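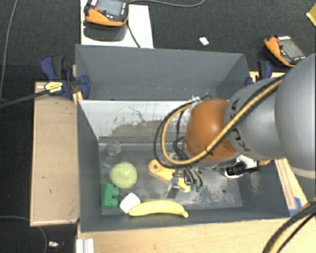

yellow piece in the gray bin

bralstead_pete
Moving 80 boxes of kitchen stuff out of the Bralstead house in September. Two quotes so far. Avari wants 2425 flat, Comusano charges by the hour with an 8 hour minimum. Anyone used either one?

cinar_fan
Used Comusano last year, two guys and a truck. They were fine but they stopped for lunch on the clock and I ended up paying for 10 hours. Get the flat price.

lowgear
Disagree. Flat price only covers what's on the inventory list. I forgot the stuff in the shed and Avari added a charge at the door. With hourly you pay for the time and that's it.

cinar_fan
So put the shed on the list.

lowgear
I did forget it, that's what I'm saying. People forget things.

bralstead_pete
No shed here, but there is a crawl space. Does the flat price include stairs? The new place is on the second floor, no elevator.

tilly_m
Ask for it in writing. Mine said "standard access" and they counted anything past one flight as extra. Also try Çınar if you are on the east side - they only do small moves but they carry their own blankets and don't charge for tape.

cinar_fan
Çınar is good, hence my user name. They won't take pianos.

lowgear
He has 80 boxes, that isn't a small move.

bralstead_pete
No piano. I called Avari this afternoon and stairs are included up to two flights. Waiting on the email. Will ask Çınar about the box count too.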